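Course handout, Unit 4: Glazes and Tableware Safety
Campbell Evening School, Introduction to Ceramics

1. What a glaze is

A glaze is a thin layer of glass that we melt onto the clay body. It has three main parts. Silica makes the glass. Alumina makes it stiff, so that it does not run down the pot. The flux lowers the melting temperature. If one of these is in the wrong amount, the glaze may look good on the first day and fail after one year of use.

Please bring one dish from your own kitchen to the next class. It can be cheap or old. We will look at the foot, the rim and the inside.

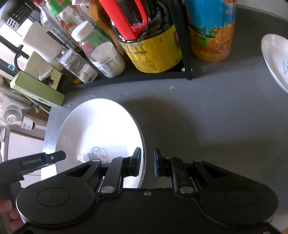

2. Fit between glaze and body

Clay and glaze both shrink when they cool after firing. When the glaze shrinks more than the clay, it is under tension and you get a net of fine cracks. We call this crazing. When the glaze shrinks less, it is pushed together and can jump off at the rims. We call this shivering, and it is more dangerous, as the small pieces are sharp.

In the March course we tested the Elter white glaze on the Zevix stoneware body. Of 33 test tiles, four were crazed. All four came from the lower shelf, so I suspect the firing and not the recipe. I ask you to write the shelf on the back of every tile.

3. Color and decoration

Decoration can be under the glaze, in the glaze or on top of it. On-glaze decoration is fired at a lower temperature and wears away sooner. Pass a finger over the border of the motif: if you feel a small step, it is probably on top. Strong reds need special care. Many of them are made with cadmium stains, which must be the encapsulated type and must not be fired above the limit of the supplier.

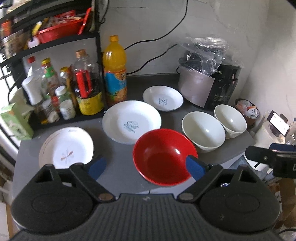 Is a crazed plate still safe to use for food?

It depends on the body under the glaze. If the body is dense and takes in almost no water, the risk is small. If the body is porous, liquid enters through the cracks and stays there, and I would keep such a plate for decoration only.

Reading for the next unit: course reader, page 192.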